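## Chapter 6: Color on Walls and Floors

A room's color depends on its light as much as on its paint. A gray that looks neutral in a north-facing room can turn blue by late afternoon, and the same can of paint will look yellow under a warm lamp.

In this chapter you will learn to:

- judge a paint color under more than one kind of light
- choose a finish that suits the use of the room
- plan the line where wall meets floor

Designers test color before they buy it. Paint a board, lean it against the wall, and check it in the morning and again after dark. Natália Kováčik, who painted the reading rooms in our first case study, tested her boards for most of January and changed her mind twice. Her final order came to 60 liters.

Strong wall colors are easier to handle when the floor is quiet. The baseboard matters too. A dark strip draws a firm line between the two surfaces, while one painted to match the wall makes the wall look taller. 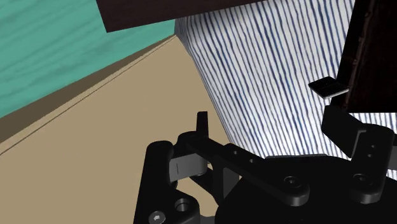 *Figure 6.1 A teal wall with a brown baseboard and a plain tan surface below (computer rendering).*

Section 6.1 begins with light sources. Review the terms *hue*, *value*, and *saturation* from Chapter 5 before you go on.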